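Fridge crisper drawers and condensation
Kitchen and Household > Storage
Page 1 of 1

Drometar
Tuesday, 19:42
Replaced the fridge in October. The new one is frost-free, 600 mm wide, with two drawers under a glass shelf. The left drawer collects water on the underside of the shelf and drips on the veg. Slider is set to high humidity. Is this a fault or the setting?

Kerkach
19:58
Setting. The slider only opens or shuts a vent. Shut, the moisture given off by the produce stays in the drawer and condenses on the coldest surface, usually the glass. Open it halfway.

flollik_6
20:11
Disagree. Leafy stuff and stalks want it shut. Open the vent and celery is limp in days. Line the drawer with a tea towel and change it when it gets damp.

Kerkach
20:15
A towel treats the symptom. If there is enough water to drip, the drawer is either overfilled or the fridge is set too cold. What does a thermometer in a glass of water on the middle shelf read after a night?

Drometar
20:31
Reads 6. Drawer is probably 80 per cent full. I keep fruit and veg together in it.

Mustonen
20:50
6 is a bit warm, so it isn't that. Separate them. Apples and pears give off ethylene, which yellows greens and softens stalks. Citrus gives off very little and has a thick peel, so it can sit in the open drawer or out on the table for a week.

An orange and a thick stalk-like piece:
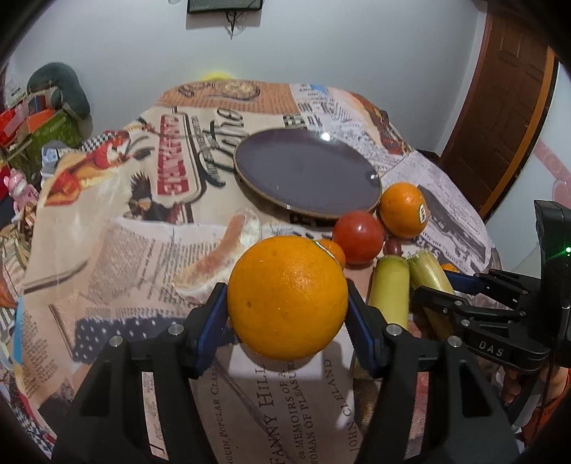
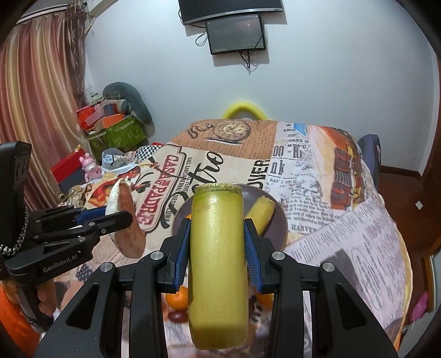 Oranges I keep on the low setting, vent open. Anything cut goes in a lidded box with a dry cloth, never straight in the drawer – a cut end loses water much faster than a whole one.

flollik_6
21:04
Agree on cut ends. Still say vent shut for whole celery.

Kerkach
21:09
Shut is fine if the drawer is half empty. At 80 per cent it will drip. Check the door seal as well – paper strip, close the door on it, pull. It should grip all the way round.

Drometar
21:37
Strip slides out at the bottom hinge corner. Will reseat the seal, split the fruit out and report back.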